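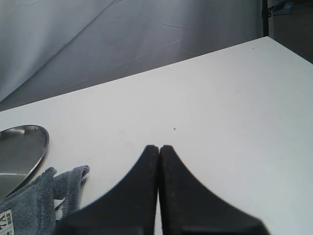 Zamfira Costache replied that she would not accept the new threshold before somebody shows her how the planner behaves when the fingers close and there is no cloth between them. In her opinion the release was discussed too early. It was agreed to take this point first and to move the rest of the agenda down.

Tridero software meeting, June
Place: Cosden, upper meeting room, and by call
Start: 14:00
Present: Caroline Kioko (chair), Dindo Dumlao, Jennylyn Fajardo, Zamfira Costache
By call: Tudur Kemeys, from item 2
Minutes: Jennylyn Fajardo

1. Empty grasp and the closed state

Dindo explained the present situation. The gripper driver gives the state "closed" when the finger opening is under the limit and the motor current is stable. The planner reads this state and goes to the next step, which is the lift. With the bowl this is sufficient, as the rim keeps the fingers a little apart. With a towel it is not sufficient. One layer of microfibre is pressed so thin that the opening is nearly the same as with nothing.

Zamfira said that the wrist camera must decide and the opening should only be a help. Dindo did not agree completely. When the fingers are shut they hide a good part of the cloth from the wrist camera, and the mask of the towel becomes unreliable close to the tips. He prefers to make the decision after a short lift, when the cloth either follows or stays.

There was a long discussion about the waiting time. At present the planner waits 600 ms after the state "closed". Dindo wants to keep it. Zamfira finds it too long for the bowl and too short for the towel. Caroline asked if it can be a setting per object class, and Dindo answered that it can, but then the class must be known before the grasp. The order of the calls has to be changed for this, and he has not yet looked how much work it is.

Decided: the driver will report two different states, "closed" and "closed, load not confirmed". The planner may not start a transport movement from the second one. It may do the short lift.
Decided: the waiting time stays as it is until the order of the calls is clear.
Action: Dindo, both states in the driver and in the log format.
Action: Zamfira, a test with closed fingers and no object, to be run before every merge into the main branch.

2. Perception

Tudur joined here and apologised for the delay.

He reported on the segmentation model. The set that we use for checking has now 1036 labelled pictures from the wrist camera. He is satisfied with towels lying flat. He is less satisfied with towels which are bunched and have a corner standing up. The model takes the raised corner as a separate object, and the planner then receives two grasp candidates for the same towel and changes between them.

Caroline asked whether this is the hesitation which was seen at the Dela Peña installation. Tudur thinks yes, but the logs from Dela Peña were made with the older format and the candidate numbers were not saved in them. He does not want to say it to the customer before he can prove it.

Jennylyn proposed to keep the chosen candidate for a fixed number of planning cycles, also if another one gets a better score. Zamfira said this hides the fault of the model. Tudur said he would take it anyway as a temporary solution, with a warning in the log each time it has been used. This was accepted by all.

About reflections: polished steel is still difficult. The inner side of a bowl mirrors the surroundings and the depth values are then wrong or missing. Tudur has written a filter that removes depth points inside the rim and keeps the rim itself. For planning a grasp on the rim it is enough. For putting something into the bowl it is not, because the planner has no bottom to aim at. He will use a fixed depth from the object file for the time being.

Small marks on the table surface were mentioned also. The filter for small regions was switched off in the last version, by mistake, and a speck can come through as a region. Tudur will switch it on again.

Action: Tudur, merge of regions for raised corners, first version in a branch.
Action: Jennylyn, holding of the candidate, with warning in the log.
Action: Tudur, filter for small regions back to the earlier setting.

3. Control loop

The arm controller runs at 100 Hz and the gripper driver is called from the same loop. Dindo showed a trace where the gripper answer comes late and the loop misses its deadline. The arm does not stop, it repeats the last command, but the movement close to the table is then less smooth than we wish.

Caroline asked for the risk near the table in simple words. Dindo said the speed there is low and the force limit is independent from this loop. Zamfira confirmed that the force limit is in the arm's own controller and was not touched by us.

Two solutions were compared. The first is to move the gripper into its own thread and read only the last known state. The second is to ask the gripper less often. Dindo prefers the first. Jennylyn warned that the last known state must carry a time stamp, otherwise item 1 is solved on paper only: the planner would decide with an old "closed". Accepted.

Decided: own thread, state with time stamp, and the planner refuses a state which is too old. The limit for "too old" will be proposed by Dindo in writing.

4. Replay tool

Jennylyn has finished the first version of the replay tool. It opens a log and shows the wrist view, the finger opening, the motor current and the step of the planner on one time line. Zamfira tried it and found that the time line jumps when a log was paused. Tudur asked for export of single pictures together with their masks, so that he can send bad cases directly to labelling.

Caroline would like that people from Jundero can use the tool without installing our complete environment. Jennylyn said it is possible but not before the release. No date was fixed.

Action: Jennylyn, correct the jump after a pause. Export of pictures after that.

5. Release

Version 3 of Tridero was planned for the end of June. After item 1 Zamfira repeated that she will not sign before the closed finger test passes. Caroline accepted this and will inform Jundero that the date is open. The candidate holding goes into the release, the merging of regions does not.

Dindo asked if the old driver state has to be supported for Dela Peña. Yes, for this version. The two states will be shown to old clients as "closed".

Zamfira asked to have it in the minutes that she is against the last sentence.

6. Other matters

The calibration file for the wrist camera exists in two places in the repository and they are not the same. Tudur will find out which one is loaded and delete the other.

The description of the log format is out of date. Dindo will update it together with his action from item 1.

End: 15:40
Next meeting when the driver branch is ready for review, Caroline sends the invitation.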